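Progress report to the Grimero small grants fund
From the Ulora after-hours robotics club
Aug 7, 2018

Hello again from all of us at Ulora. You asked for something every half year that covers what we did, what we spent and what is still to do, so I've more or less stuck to that order, though I do wander a bit in the middle.

When I last wrote in November we had one pair of hand-held grippers, a borrowed laptop and a plan that fitted on half a page. The plan was for the students to teach a small two-armed robot to tidy a table, by doing the tidying themselves with the grippers and letting it learn from the recordings. We've moved on a fair way since then, and we've also changed our minds about a couple of things, which I'll own up to below.

What we've been doing

The first change was the room. We started out in a classroom, and it was hopeless: one kind of table, one kind of chair, the blinds always down. Anything the robot learned in there, it learned about that room and nowhere else. So we asked Soseo whether we could use their hall outside their own hours, and they said yes straight away, which was very kind of them. It's big and bright, there are all sorts of tables, and there's enough space for several groups to work without bumping elbows (mostly). 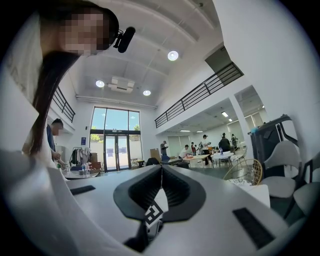 We run it as a proper club session now. The students who are recording get a table to themselves, and the others sort files, charge batteries, label things or work on the code. They swap over after 15 minutes. We tried longer turns in the spring and the recordings got sloppy towards the end, with hands drifting and things being dropped, and a few of the students complained of sore wrists. Fifteen is short, but everyone gets a go and the quality is much more even.

The second change was the tasks. In the application I said we'd do cups, cutlery and folding cloths. Cups went well. Cutlery was miserable - forks are thin, they lie flat, and the fingers just skate over them. After three sessions of that I let the club vote, and forks lost heavily. We've swapped them for flat things you find lying about on a table: folders, picture frames, books, boxes of one sort or another. These turn out to be interesting because you often need both hands, one to steady and one to lift or slide, and that's exactly the sort of thing we wanted the students to think about. They've had some very good arguments about which hand should go first.

Cloths are still on the list but we haven't started them. I'd like to be straight with you about that.

The numbers

Our target for the year was 500 good recordings. By "good" I mean that the marker cubes on the grippers can be followed from beginning to end, the task gets finished, and one of the students has watched it back and ticked it off. We have 90 of those for the flat objects so far. The cups are a separate pile and I haven't counted them towards the target, as most were made in the old classroom and I'm not sure yet whether we want to keep them.

I know that looks low. A lot of the spring went on finding out why recordings failed, and the main answer was that people turned their wrists so far that the markers were hidden from the camera. Once the students had worked that out for themselves they made up a set of practice moves for new members, and we throw away a lot less than we did. 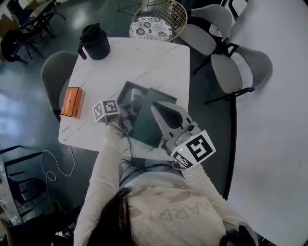
Another thing we've learned is to change the layout between goes. Left alone, the students put everything back in the same spot each time, very neatly, and then the robot only knows that one spot. So now whoever is waiting for a turn sets the table for the person recording, and they're allowed to be as awkward as they like. They love this part! We've had things overlapping, things at funny angles, things right at the edge. It slows us down a bit but I'm sure it's worth it.

As for the robot itself, it can slide a folder across to a mark on a clear table, more often than not. Put a second object on top and it gets in a muddle. I'd hoped to be further along by the summer, and that will be the main job for the autumn.

Money

The grant was 2495 pounds. Most of it has gone on the second pair of grippers, a spare set of cables (we get through cables), storage drives and the bus fares for the students who live further out. The receipts are in the folder I sent over separately. We've kept some back for a replacement motor, as the one in the left arm has started to grumble, and Guo have offered us a school price if we order before term starts. I'd like your go-ahead on that if possible, as it wasn't in the original budget.

What's next

We stop for two weeks and then carry on at Soseo until they need the hall back. After that I'm looking for a second place, ideally one with different floors and different light. If you know of anyone with a spare room and some patience, do pass on my details.

The students are putting together a demonstration for November, with two-handed tidying of a table that a visitor has messed up. You're very welcome to come and do the messing up. I'll send the date as soon as the school has agreed it.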